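Punimon
Hand and tool tracking for household task planning
From Skarnurcombe

Punimon is a perception and planning package for teams teaching machines to do ordinary housework. Give it head-view footage of a person doing a chore and it hands back a timeline your planner can use: which hand is holding, which hand is working, what the tool is touching and where the object has got to.

We love cleaning jobs for this. A bucket has no front, it looks different from every angle, and a cloth never keeps the same shape for long. 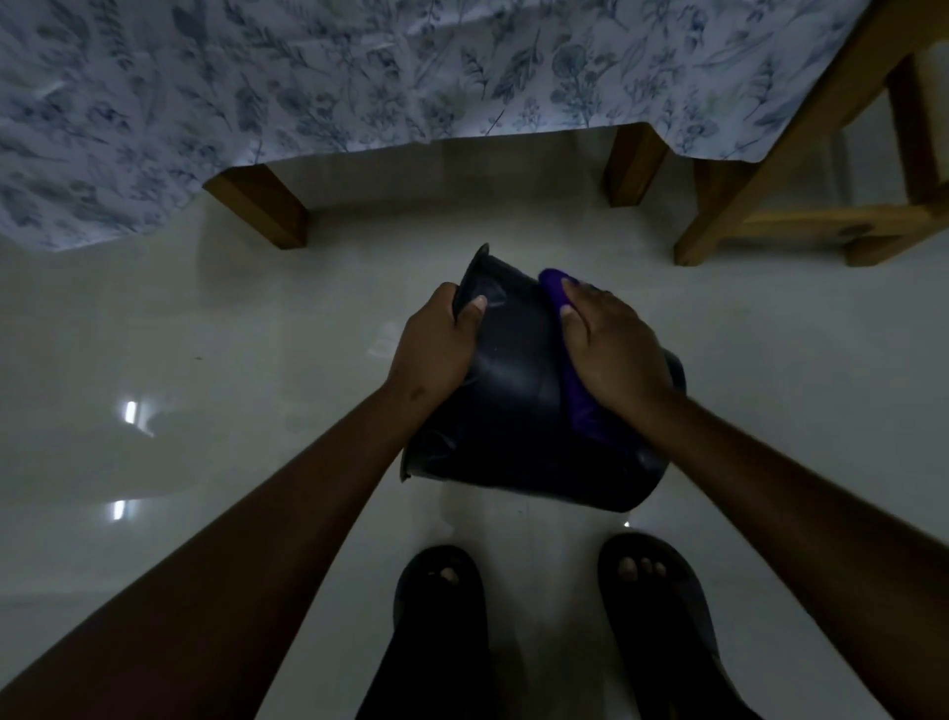 Left hand on the rim, right hand pressing a purple cloth to the outside of the bucket.

What the hold layer does
Each hand gets its own track and its own role. When one hand steadies and the other wipes, Punimon writes both down as a linked pair, so the planner knows that letting go with one affects the other. Roles can swap mid-task and the track carries on. Contact is scored at 10 readings a second, and you can set the cut-off yourself.

Inside and outside
Hollow things used to give us real trouble. Version 4 keeps separate surface maps for the inner wall, the outer wall and the base, and a hand that goes past the rim is still followed as far as the view allows. It's our favourite part of the release – the maps are lovely to watch as they fill in!

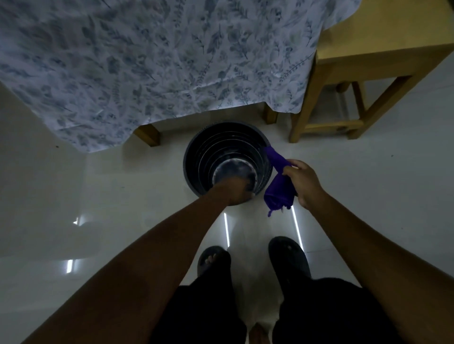
Left hand down inside the bin, with the purple cloth held at the right of the rim.

Working with dark and shiny things
Black plastic gives a depth estimator very little to go on, and polished tiles throw back every light in the room. The Dzene filter handles both. It marks reflections as floor, and it leans on the rim curve to work out how an object is tilted. 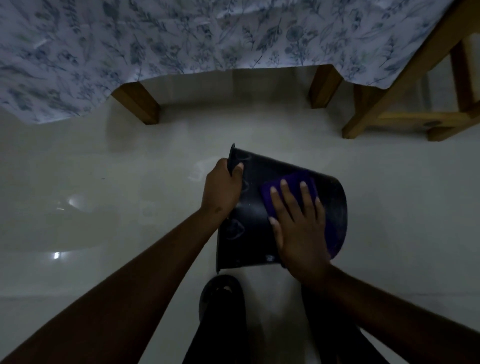

You can switch the filter off for matt floors, which saves a little processing time.

Planner output
Timelines export as plain text or straight into Pado, our task editor, where you can drag steps about, join them up or mark them as optional. Pado comes with 42 ready-made step types, including wipe, turn, steady and set down.

What you get
Punimon 4, with the Dzene filter
Pado editor, 2 seats
Sample timelines and a setup guide

Runs on Linux. A graphics card is needed for live use – recorded footage can be processed without one.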